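Kapitel 7
Greifer, Arme, Kameras: Wie man vergleicht, ohne sich selbst zu beschwindeln

Als ich meinen ersten Greifervergleich gemacht habe, war ich nach einem Nachmittag fertig und sehr zufrieden mit mir. Zwei Greifer, ein Arm, ein Stapel Kartons, und der Sovel hatte haushoch gewonnen! Cauã Arruda, mit dem ich mir damals das Labor teilte, wollte nur eines wissen: ob die Kartons bei beiden Durchgängen gleich gelegen hätten. Hatten sie natürlich nicht. Ich hatte sie zwischendurch ordentlich hingerückt, ganz ohne böse Absicht, und der zweite Greifer bekam damit die leichtere Aufgabe – oder eben der erste, so genau ließ sich das hinterher nicht mehr sagen.

In diesem Kapitel geht es also ums Vergleichen. Wir nehmen uns den Parallelgreifer von Sovel und den Sauggreifer von Drokier vor, beide am selben Arm, dazu später zwei Kamerapositionen und den Regler aus Kapitel 5. Bevor aber irgendein Motor läuft, brauchen wir einen Maßstab, und den liefert die menschliche Hand. Ich mache diesen Schritt inzwischen immer zuerst, auch wenn meine Studierenden dabei die Augen verdrehen (sie wollen an den Arm, verständlich).

Die Aufgabe klingt harmlos: flache Verkaufskartons vom Boden aufnehmen, drehen, bis der Aufkleber nach oben zeigt, und wieder ablegen.

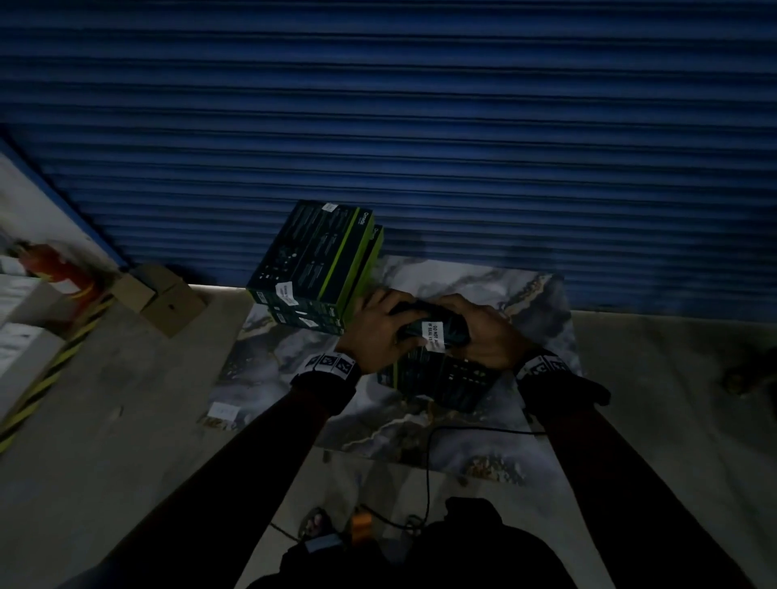 Markertafeln an beiden Handgelenken, Kartons auf der marmorierten Unterlage.
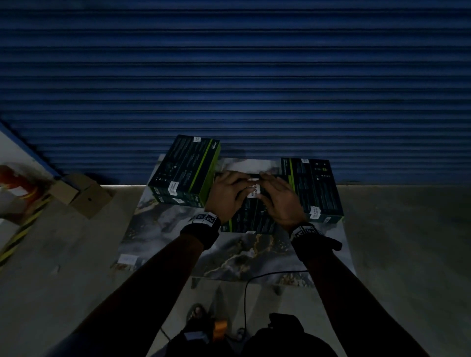
Wer so etwas von Hand macht, denkt nicht über die Fingerstellung nach. Genau deshalb lohnt es sich, sie aufzuschreiben. Wann arbeiten beide Hände zusammen, wann hält eine nur dagegen? Wird der Karton erst gekippt und dann gegriffen? Für einen Parallelgreifer mit festem Hub ist das Kippen oft der ganze Trick, für einen Sauger spielt es kaum eine Rolle, dafür ärgert der sich über jede Aufkleberkante.

Jonalyn Evangelista hat für unsere Versuchsreihe in Stornum 200 Griffe pro Greifer festgelegt, und zwar bevor wir das erste Ergebnis kannten. Das ist wichtiger, als es klingt. Ich hätte sonst garantiert aufgehört, sobald mein Favorit vorne lag! Ausgewertet haben wir am Ende 288 Griffe; warum die übrigen herausgefallen sind und ob wir das durften, besprechen wir in Abschnitt 7.3.

Legt euch für den Anfang Stift und Papier bereit und sucht euch einen Karton, den ihr bequem mit beiden Händen drehen könnt. Den Arm lassen wir noch ausgeschaltet.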